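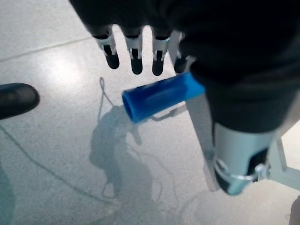

Celeste Gouveia, bindery bench, 10 May 2019

Finished the sewing on the Drellthorpe parish ledger this morning, and what a relief to see it sitting square at last! It's the 1941 one with the damp-stained front section (Angelica did the washing, beautifully). I used the thicker linen thread in the end, waxed twice, and the swelling at the spine is just enough to round nicely. Two of the old tapes were sound, so I've kept them in the folder with the notes in case Adelino wants them.

The paste was too thin again. I'd let it down for the tissue repairs and forgot, so the first lining went on like soup and had to come off.

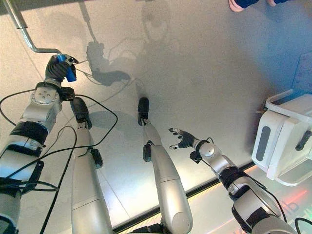
Cloth for the cover is still undecided, and I do keep going round in circles over it. Tomás likes the brown buckram, which is safe, but I'm hankering after a proper blue, something as bright as that handle on the bent metal rod, though perhaps the parish would faint. I'll cut a swatch of each and ask Beatriz on Monday. Boards are under the weights till then, please don't borrow the big one!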